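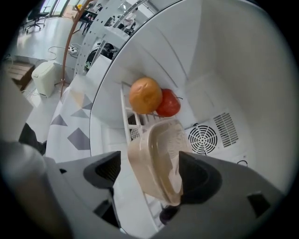
How often do the finger pads on a gripper need changing?
We change ours every 275 hours of use, or sooner if a pad has gone shiny or lifted at a corner.

About us
Grindine sets up and services hand-held and arm-mounted grippers. Nélida Echeverría runs the workshop and Raimo Rantala does site visits. Each gripper gets a job sheet, with the pads, finger screws and cable checked in that order. Sheet 3151 was closed in June. Spare pads are kept at our Tresuvow store.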